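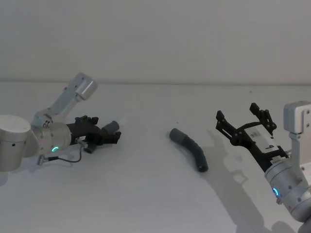

Help wanted: two-arm build at the Voditz shared workshop

We are looking for two people to join the Gokisus build, a two-arm bench setup that we put together and run in the back half of the Voditz workshop. The work is part-time and paid by the hour. It would suit someone who already builds things at home and wants regular access to a proper bench.

About the project

Gokisus started as a garage build and moved to the shared workshop when it outgrew the garage. The current job is hose handling. We want the two arms to pick up a short flexible hose section from a plain white tabletop, turn it, and hold it steady so that a fitting can go on the end. Rigid parts were fairly simple. Hoses bend when you grip them, and the bend is different every time depending on where the fingers close.

The grippers are black and the arms are silver, each with a ring-shaped status light near the wrist. You will get to know those lights well. The arm control code is our own and is called Sung. It is mostly Python, with some older C that still needs cleaning up.

What you would do

- Run trials by hand control and write down what happened, including the bad ones
- Design and print new fingertips, then fit and test them
- Route and tie down cables so they stay clear of the wrist joints
- Check mounting screws and bench clamps at the start of each session
- Keep the parts shelf in order and tell us when stock is low
- Help rewrite the setup notes, which are out of date

What we need from you

You should be comfortable with hand tools and able to read a simple wiring diagram. Some Python is needed. You do not need a degree or any paid experience with robots, but please show us something you have built, even if it is half finished. Patience counts for a lot in this job. A session can go by with the same hose and the same grasp, over and over, with one setting changed.

You must be 19 or older to work on the powered bench under the workshop's rules. You will be given a short safety class before you touch anything, and two people must be present whenever the arms are live.

Hours and pay

The work is 8 hours a week, split over two evening sessions that start at 6 p.m. The first stretch runs from March and lasts nearly 44 weeks, with a break in the summer when the building closes. Travel is not covered. Membership at the workshop is included while you are working with us, and you can use the other benches for your own projects outside build hours.

Parts and tools are paid for by Fomamby, a small supply shop that also lets us use its laser cutter. You will not have to buy anything for the build yourself.

How to apply

Write to the workshop front desk and put "Gokisus build" at the top of your message. Tell us what you have made, what went wrong with it, and which evenings you can do. Photos or a link to your code are welcome - no formal resume needed.

We will ask a few people to come in for a trial session, which is paid at the same rate. Applications close at the end of February. The workshop entrance is at the side of the building, door 52, and there is a ramp. If you need any changes to the bench or the hours in order to take part, say so in your message and we will see what we can set up.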